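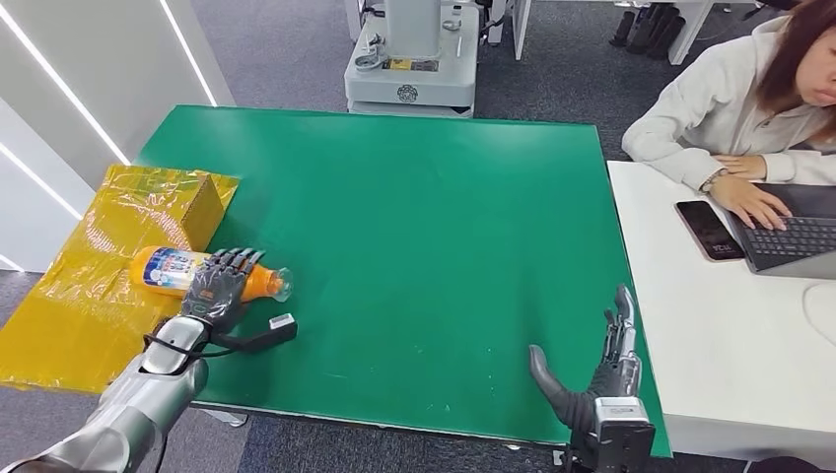 ロボットに物のつかみ方を教えるデータって、結局1つの動作につき何本くらい集めればいいんですか?

物と置き方をどれだけ変えるかで決まります。うちの場合、ペットボトル1種類を決まった範囲に置くだけなら40本でそれなりに形になりました。置き方を変えるたびに追加が要るので、本数だけ先に決めても後でだいたい崩れます。

よく聞かれるので最初に書きました。今日は収集のことをだらだら書きます。長いです。

うちのチームは遠隔操作で双腕を動かして、その記録をそのまま模倣学習に使ってます。社内での呼び名はMollah。収集の手順とツールとデータ全部ひっくるめてMollahです。名前の由来は私も知らない。

9月に始めたときは「立ってるボトルをつかんで箱の横に置く」だけでした。これはすぐ慣れます。操作する側が慣れすぎて、全部同じ軌道になる。きれいにそろった40本ができて大喜びして、学習させて、ボトルを手のひら1つぶんずらしたら空をつかみました。

あのときの空振り、動画で何度も見返しました。何もないところを実に丁寧に握るんですよ。自信満々で。かわいい。

それで今は横倒しのボトルをやってます。これがめちゃくちゃ面白い!

立ってるボトルは横から手を寄せればいいけど、寝てるボトルは上からかぶせるか、キャップ側から行くか、ちょっと転がして向きを変えるか、選択肢がいきなり増える。人間は何も考えずにやってるのに、操作席に座ると急に迷う。

多指ハンドだとさらに迷う。2本爪のグリッパなら開くか閉じるかなので潔いんですが、指が5本あると親指をどこに逃がすかで毎回考えます。上からかぶせるとき、親指を早く閉じるとボトルが向こうへ転がる。遅いと持ち上げた瞬間に回る。

この「回る」がくせもの。中身の入った飲み物は重心が動くので、持ち上げてから中で液体が寄って、握りの中でじわっと傾くんです。空のボトルで集めたデータだとこれが一切出てこない。

なので飲み物は中身入りでやると決めてます。最初に「こぼしたらどうするの」と言われたけど、未開封でやればいいだけでした。

Driss Ashourさんは操作がうちで一番うまくて、見てると手が本当に生き物みたいに動きます。ところが彼のデータだけで学習させると、なぜか成績がいまいち。

理由をSpyros Koutsoukosさんと一緒に調べたんですが、Drissさん、つかむ直前にほとんど止まらないんですよね。流れるように入る。人が見ると美しい、でもモデルからすると「いつ閉じるか」の手がかりがすごく短い。

私のデータは逆で、つかむ前に毎回うーんと止まる。止まりすぎて、学習したモデルもボトルの上で止まるようになりました。そっくりで笑った。癖まで写る。写るんですよ、本当に。

で、混ぜました。Drissさんのと私のとSpyrosさんのを混ぜたら一番良かった。何がどう効いてるのかはまだ切り分けてません。切り分けたい。誰か一緒にやりませんか。

失敗データの話もさせてください。

途中でつかみ損ねて、もう一回つかみ直して成功した記録。最初は全部捨ててました。汚いから。でもSpyrosさんが「捨てたやつ見せて」と言うので出したら、つかみ直しが入ってるものを拾い始めて、7本だけ戻したんです。

そしたらモデルがつかみ直すようになった!!

7本ですよ。あの日はオフィスで変な声が出ました。1回目で空振りしても手を引いて、もう一度寄せて、つかむ。それまでは空振りしたらそのまま置く動作に進んで、何もない手を丁寧に開いて終わりだったのに。

ただ、入れすぎるとわざと失敗してから直すようになります。一度30本まで増やしたら、1回目のつかみが明らかに雑になった。写すのがうますぎる。ちょうどいい量はまだ探ってます。

失敗データにはタグをつけてます。「落とした」「滑った」「届かなかった」「操作者の気の迷い」。最後のは私がつけました。ほぼ私専用です。

次、周りに置く物のこと。

ボトル単体ばかり集めていると、隣に箱がひとつあるだけで動きがおかしくなります。だから早めに別の物を一緒に置いたほうがいい。包装フィルムみたいな光る素材は特におすすめです。おすすめというか、嫌な相手なので早めに会っておいたほうがいい。

光の反射って、手が動くと一緒に変わるじゃないですか。腕の影が落ちた途端に見え方ががらっと変わる。人間の目は勝手に補正するけど、カメラの画像で見るとけっこう別物です。

透明と半透明も嫌な相手です。深度センサーはキャップのあたりをよく見失うので、うちは深度を補助扱いにして、色の画像を主にしてます。ここは流派があると思う。うまくいってる人がいたらやり方を教えてほしい。

作業面の色も一度ちゃんと考えたほうがいいです。うちは緑のマットで、物の輪郭が見やすくて操作が楽。一方で、緑しか知らないモデルになるのが怖い。評価のときは別の色も敷くようにしてます。

あとマットは使っているうちに傷や汚れがつくんですが、きれいに拭いて新品同様にするのはやめました。傷があるくらいのほうが本番の机に近いので。掃除をさぼる理由を見つけたとも言う。

背景に人がいることについて。これも最初は気にしてて、収集中は近くに座らないでとお願いしてた時期があります。

でも実際に使う場所には人がいるんですよね。仕事してる人、通る人、椅子を引く人。いまは普段どおりにしてもらってます。収集の隣の机で誰かがノートPCを打ってるのが日常になりました。もちろん映り込みの了解は事前に取ります。そこは手を抜かない。

ハンドの話に戻ると、両腕あるのに片手しか使わない作業の、使ってないほうの手をどうするか問題があります。

これ、地味なのに効くんです。最初は何も決めてなくて、操作者ごとに待機の位置がばらばら。手のひらを下に向けて休める人、上げたままの人、机の外に出す人。

そうするとモデルが待機側の手の位置を見て「あ、これはDrissさんの流儀だな」みたいな動き分けをしだす。たぶんですけど。待機側の手を隠して試したら動きが変わったので、何かしら見ているのは確かです。

いまは待機の姿勢を2通り決めて、操作者に関係なく交代で使ってます。全員同じ1通りに固定する案もあったけど、それはそれで固定された姿勢に頼りそうで。

手首まわりのケーブルも書いておきたい。配線は輪に余裕を持たせておかないと、手首をひねったときに突っ張って、その抵抗が動きに出ます。逆に余らせすぎると物に引っかかる。毎朝そこだけは手で触って確認してます。

収集ツールはNeltineというのを社内で作って使ってます。録画開始と終了を足元のペダルで切れるようにしたのが大当たりでした。両手がふさがってるので。

それまでは終わるたびに「終わりましたー」と声を出して、隣の人にキーを押してもらってました。のどかだったけど、毎回終了のところに余分な待ち時間がついて、モデルが作業後にぼーっとするようになった。こんなところまで写る。

時刻合わせも油断すると痛い目にあいます。カメラと関節の記録がずれてると、画像ではまだ触れてないのに指はもう閉じてる、みたいなデータになる。見た目の再生では気づきにくいんですよこれ。

うちは収集のはじめに必ず、手を一度大きく開いて閉じるだけの短い記録を取ります。あとで画像と関節角を並べて見れば、ずれていたらすぐわかる。Drissさんの発案。これを入れてから原因不明の不調がだいぶ減りました。

操作者の疲れもデータに出ます。午後の後半になると肩が上がってきて、動きが小さくなる。自分では全然わからない。グラフで見せられて「これ私?」ってなりました。

なので30本やったら交代、と決めました。乗ってるときほど続けたくなるんですけどね。「あと少しで完璧なのが録れる気がする」と言い出したら、それはもう疲れている合図だとSpyrosさんに言われてます。

完璧なのが録れても1本は1本。頭ではわかってるんだけど、すごくきれいにつかめたときは叫びたくなる。

指示文のつけ方も変えました。前は全部「ボトルを取る」。いまは「倒れているボトルを上からつかんで持ち上げる」くらいまで書きます。言葉で条件づけるモデルを使うなら、ここをさぼると後で全部つけ直しになります。なりました。

つけ直しは3人で分担して、同じ記録に違う文がついてるのを見比べるのが意外と楽しかった。私が「つかむ」と書いたものをDrissさんは「すくう」と書いてて、見直すと確かにすくってる。

言葉が人によって違うこと自体は悪くないので、統一せずに両方残しました。使う人の言い方もばらばらなはずだし。

2026年10月26日時点での状態も残しておきます。立ったボトルはかなり安定。横倒しは、キャップが右向きだと強くて左向きが弱い。明らかにデータの偏りです。無意識に右向きに置いてしまう。私たち全員。

対策として、置く向きは紙に書いた順番表どおりにすることにしました。自分で「ランダムに」置くのは信用しない。人間の適当さは全然適当じゃないです。

次は箱と組み合わせて、ボトルを箱の奥側へよける作業を集めます。Vatelと呼んでる新しい課題セットの最初のやつ。片手で箱を押さえて、もう片方でボトルを動かす。やっと両手が働く!

両手の協調はタイミングの組み合わせが一気に増えるので、正直何本要るのか見当がついてません。最初の質問に戻ってきてしまった。まずは少なめに集めて一度学習させて、どこで失敗するか見てから足すつもりです。

この順番は本当に推したい。先に山ほど集めてから学習させると、全部に同じ癖が入ってたときに立ち直れない。経験者です。

同じようなことをやってる人、待機側の手をどうしてるかだけでも教えてください。ペダル派か、声かけ派かも知りたい。

追記。ペダルの型番を聞かれたんですが、うちのは倉庫にあったやつでラベルがはがれてて読めません。踏みごたえは固めです。

もうひとつ追記。つかみ直しのデータは最初から録ろうとすると演技っぽくなります。わざと外してもだめで、本当に失敗したときに録画を止めないのがいいです。反射でペダルを踏みそうになるのをこらえる。私はまだたまに踏みます。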